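Work, Tools and People: A First Course
Szabó
Draft for class use, 17 May 2020

Chapter 11
The Arm in the Kitchen

Before you start

Read Chapter 10 first if you skipped it. It covers what a job is made of - tasks, time, pay, who answers to whom - and this chapter leans on all of that. The short version: a job is a bundle. Machines mostly take things out of the bundle one at a time, and somebody has to decide what happens to the rest.

Key words in this chapter: task, station, handover, cell, exception, pace, deskilling, retraining. Bold in the printed edition, plain here.

Opening case: the tray room at Groltora

Groltora runs staff canteens. The one in Flunddale feeds an office block and the bus depot next to it. Breakfast, lunch, a small evening service for late drivers. Back of house is a hot kitchen, a cold kitchen, a dish room and a long narrow space everyone calls the tray room. Trays come in dirty at one end, get cleared, sorted and wiped, and go out set for the next meal at the other end.

Tray work is dull and it's hard on the wrists. Lift the bowl, lift the fork, find the napkin someone has stuffed in a cup, scrape, stack, reach for the next. People there had been doing it the same way for over 10 years. New hires started in the tray room and tried to get out of it. That was the path: tray room, then cold kitchen, then maybe hot kitchen if you could stand the heat and the shouting.

In April the company brought in two robot arms under a contract with Wetum, a supplier of light automation. The arms were for tray setting and part of the clearing. Dish washing stayed as it was. So did cooking.

What management expected: faster trays, fewer sore wrists, fewer open shifts. What the staff expected: layoffs. Neither was quite what happened in the first weeks, and the gap between the two lists is what we will be working on for the rest of the chapter.

What got easier

Lifting, mainly. The arm repeats the same reach all morning and doesn't need its wrist taped. Staff who had been on light duty could take a tray room shift again. Late evening got easier as well. That service used to be covered by whoever lost the argument over the rota, now one person could run it with an arm going alongside.

Breaks got simpler too. Before, if you stepped out, the line stopped and people looked at you.

What got harder

Everything that isn't the standard tray. A bowl pushed too near the edge. A cloth folded over on itself. A utensil lying across another one so you can't tell from above which is on top. People handle this without noticing that they handle it. The arm has to be told, or shown, or helped, and each of those is a piece of work that did not exist before.

We call these exceptions. Write that word down, it comes back in the exercises. An exception is any item or moment the machine can't deal with under its normal settings. On the first shifts the exceptions ate most of the time the arm was saving. Staff started straightening things before the arm got to them - bowls to the back, flat stuff to the front, nothing hanging over. No one had asked them to. It wasn't in the plan and at first it wasn't in anyone's job description either.

Then there was the waiting. An arm moves at its own speed. Too slow for someone used to clearing a tray in one sweep, and then oddly relentless an hour later when that same person is tired. Workers said both things about the same machine on the same day. Pace is partly a number on a screen and partly a feeling, and a time study will only give you the number.

Who does the teaching

Here is a part that students often miss. A general-purpose arm does not show up knowing what a napkin is. Items have to be laid out, moved, laid out again a bit differently, with the arm run over them each time while someone watches and notes what went wrong. The settings get changed and it it starts over. It is slow. From across the room it looks like nothing much.

At Flunddale this fell to the tray room staff, since they knew the work. They knew you pick up a shallow bowl by the rim and a deep one from the side. They knew cloth slides and that a fork will skate if you push it. Wetum's installers knew the arm. Neither group could have got a tray set alone.

So who gets paid for knowing how to pick up a bowl? In the old bundle it was part of the lowest-paid job in the building. Once it's needed to set up a costly machine it looks more like expertise. Groltora's first answer was a small hourly bonus during setup, ending when setup ended. The staff's answer was that setup doesn't end. New cups come in, someone changes the trays, and you are setting up again. They had a point, and the contract said nothing about it.

Think about this from both sides before class. It is easy to be on the side of the staff here and harder to write down a pay rule that would really work.

Jobs, titles, hours

By the end of the first month the tray room had a new title, station lead. Station lead means you look after the arm, clear exceptions, call Wetum if it stops, and still wipe trays in between. The people who got it were the ones who had been around during setup. Fair enough, though it meant anybody off sick in those weeks missed the step up. One of several small unfairnesses that come from timing and from nothing else.

No one was let go. But two open positions were quietly not filled, and this matters more than it sounds. Remember the path: tray room first, then up. If fewer people come in at the bottom, then later there are fewer people who know the building from the floor. The effect takes a long time to show. A report written after a month would miss it completely.

Hours shifted as well. Setting can be done early now, so the morning start moved for some and not for others. People who used to share a bus no longer did. Nobody puts that in a cost sheet. It came up in every conversation.

Safety and space

An arm needs room. Around it is a zone where you don't walk while it is moving, marked on the floor or fenced or watched by sensors, depending on the kit and the local rules. The tray room is narrow. Giving the arms their space meant the old shortcut through to the cold kitchen was gone, and people who'd cut through there for years had to go the long way with hot pans. A hazard was taken away in one spot and one was made in another. Any decent risk assessment looks at the whole floor. The first one at Flunddale looked at the machine.

Also noise. Less of it then expected, but a different kind, and harder to talk over for some.

What the arm sees as a job

For a person "clear the table" is one instruction. For a machine it has to be broken down: find the item, get above it, come down, close, lift, carry, let go. Then the next item, which is a different shape and weighs something else. A hard item and a soft item call for different grips. Things that lie flat are awkward. Things that roll are worse.

Look at the pictures with this in mind. Practice layouts of this kind put food, dishes, cloth and utensils together on one surface, and that mix is exactly why kitchens took so long to automate compared with, say, welding, where the part turns up in the same place every time.
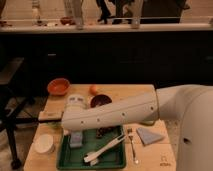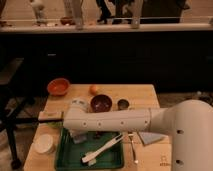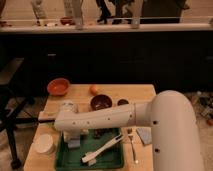 Fig. 11.2 Table work with a robot arm, three views. Green tray with a white utensil in it, orange bowl and fruit toward the back, folded cloth to the right of the tray.

Pick one item from the figure and write out the steps a person would take to put it away. All of them, including the ones that feel too obvious to mention. Keep the list, we use it in the section on task breakdown.

Questions to carry through the chapter

Which tasks left the tray room bundle, which stayed, and which are new?

Who decided, and who was asked?

If straightening things for the arm is work, should it be in the job description? Who writes it?

What would you want to measure after a month? After a few years?

Would your answers change if the canteen had been short of staff to begin with? If it had too many?

Next: how to break a job into tasks without losing the person doing it. Bring your list.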